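Hard Water and the Domestic Boiler
Sun 12 September

Limescale is calcium carbonate, and it forms wherever hard water is heated. The reaction is simple. Rain picks up carbon dioxide from the air and the soil, becomes slightly acidic, and dissolves chalk or limestone as it moves through the ground. The calcium then travels as bicarbonate, which is soluble and invisible. Heating drives the carbon dioxide back out, the bicarbonate breaks down, and the calcium comes out of solution as a pale crust on the nearest hot surface.

In a house, the nearest hot surface is usually expensive. Combination boilers heat mains water in a plate heat exchanger, a stack of thin steel sheets with narrow channels between them. The channels are narrow by design, because a thin film of water takes up heat quickly. They also block quickly. The first sign is a shower that runs hot and cold in turn, as the boiler reaches its upper limit, shuts down the burner, cools and fires again. Many owners put this down to the thermostat or the shower valve and replace both before anyone looks at the plates.

Hardness is normally quoted in milligrams of calcium carbonate per litre. Water above 300 is very hard by any of the scales in use. The supply to Follis, a chalk village with its own borehole, was measured at 562 during the dry part of last year. At that level a kettle shows a visible crust within days, and an unprotected plate exchanger can lose a good part of its output between one service and the next.

Rate of scaling depends on temperature as much as on hardness. Below 50 degrees or so, deposition is slow. Above 60 it rises sharply. Stored hot water has to be kept at 60 to control legionella, so the owner of a cylinder can't simply turn the temperature down. The owner of a combination boiler has more room. No water is stored, and an outlet temperature of 48 or 50 is enough for washing and for most showers. Boilers are often left at the factory setting of 60 and the water is then mixed down at the tap, so the exchanger works in the worst part of the range for no benefit.

Three kinds of equipment are sold to deal with the problem, and they do different things.

The first is the ion exchange softener. It holds a bed of resin beads charged with sodium. Hard water passes through, the resin takes up calcium and magnesium, and sodium goes into the water in their place. When the resin is spent it is flushed with brine and the hardness goes down the drain. The process is well understood and easy to check with a drop test kit. A softener in working order delivers water with almost no hardness at all, and existing scale in the pipework will slowly dissolve. The drawbacks are salt, drain water, floor space and a small rise in sodium. A separate hard water tap is normally left at the kitchen sink for drinking.

The Naylor twin-tank unit is typical of the better designs. It meters the water used and regenerates one tank while the other is in service, so there is no period in which hard water slips past. It has no electrical supply and is driven by water pressure. Single-tank timer models are cheaper but regenerate on a fixed schedule, usually at night, whether the resin needs it or not. Set the timer for a household of two, have four people to stay for a week, and the resin will be spent by midweek.

The second kind is chemical dosing, usually with polyphosphate. The calcium is left in the water but prevented from growing into an orderly crystal on the metal. The Peteck inline cartridge fits on the cold feed to the boiler with two compression fittings and can be changed without tools. It protects one appliance and nothing else. Polyphosphate breaks down at high temperatures and over long storage, so it suits a combination boiler better than a cylinder. A spent cartridge looks much like a new one, and the change date should be written on the housing in marker pen.

The third kind is the physical conditioner: magnets, coils of wire wrapped round the pipe, and devices using dissimilar metals. Published results are mixed. Some installations show a softer deposit that wipes away; others show no change. A hardness test can't settle the matter, since none of these devices claims to remove calcium. The only useful evidence is the state of the exchanger after a year or more, compared with its state before.

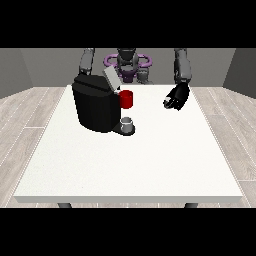 Small appliances are usually the last item on the list, though they scale faster than the boiler for their size. Anything that brings water close to boiling in a narrow tube is at risk, and the tube is generally the one part that can't be inspected. A coffee machine like the black one left of centre on the white table, with its small gray mug on the base, gives no outward sign of what is happening inside. The symptoms are indirect: a longer heating time, a thinner stream, more noise, cooler coffee. Citric acid at the strength given by the maker will clear most deposits. Vinegar also works, but it is slow and the smell persists. Descale on a fixed interval set by the local hardness, and flush through with plain water afterwards until no taste remains.

For an exchanger that has already scaled, the choice is between cleaning and replacement. Cleaning is done with the plates out of the boiler, using a small pump to circulate inhibited acid through the hot water side until it stops fizzing. On a moderately scaled unit this takes some 30 minutes. If the channels are fully blocked, acid can't circulate and the part is scrap. A gasket set should be fitted in either case. The old gaskets will have taken a set and will probably weep if reused.

Droma, a terrace development on the same chalk as Follis, was piped with a branch for a softener in every utility cupboard: a bypass, a drain point and an isolating valve on each side. Few of the branches were taken up by the first buyers. Where one has been left capped, adding a softener is a morning's work. Where there is no branch, the job involves finding the rising main, keeping the kitchen cold tap and any outside tap on the hard side, and running a drain with an air gap. It is best done before November, when heating engineers become hard to book.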